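4. Ensaio no simulador antes de ligar o braço

Chegou a parte de que mais gostamos! Com o braço Hendine montado e a bancada nivelada, vale a pena passar uma tarde no simulador Drarier antes de dar corrente aos motores. Os erros ali saem de graça, e aprende-se imenso a vê-los acontecer.

4.1 Preparar a cena

1. Abra o Drarier e carregue o projeto Fonuvholm.
2. Confirme que a porta de comunicação é a 774. Se mudou este valor no capítulo 2, use o seu.
3. Coloque na mesa o armário de gavetas e o bloco. Deixe espaço livre entre os dois, para a garra descer à vontade.
4. Rode o armário até os puxadores ficarem virados para o lado do bloco.
5. Leve o braço à posição de espera, com a garra apontada para baixo e sem tocar em nada.

Nota: a Úna Mac Giolla, que desenhou esta cena na oficina, recomenda gravar a posição de espera com um nome próprio. Vai voltar a ela dezenas de vezes.
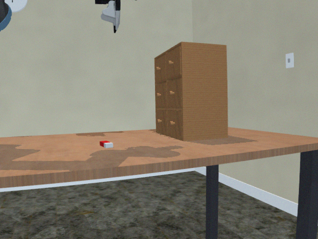 4.2 Primeiro movimento

6. Reduza a velocidade para 40 por cento.
7. Execute a rotina "aproximar". A garra deve parar por cima do bloco, com os dedos abertos.
8. Desça em passos de 2 mm até os dedos ladearem o bloco e só então feche.
9. Suba, regresse à posição de espera e repita. Quando sair bem nove vezes seguidas, passe às gavetas (e festeje um bocadinho, que é merecido!).

Cuidado: com uma gaveta aberta, o percurso de regresso muda. Feche-a sempre antes de chamar a posição de espera, ou o pulso bate na frente da gaveta.

Nota: se as sombras atrapalharem a deteção do bloco, baixe a intensidade da luz principal no menu Ambiente. Não altere as cores do bloco, pois o filtro do capítulo 5 depende delas.

4.3 Guardar

10. Exporte as trajetórias para a pasta Mac an tSaoi, no computador da oficina.
11. Desligue o simulador antes de ligar o cabo do braço real. Os dois usam a mesma porta.

Dúvidas com a exportação: fale com Gobnait Egan, na bancada de eletrónica.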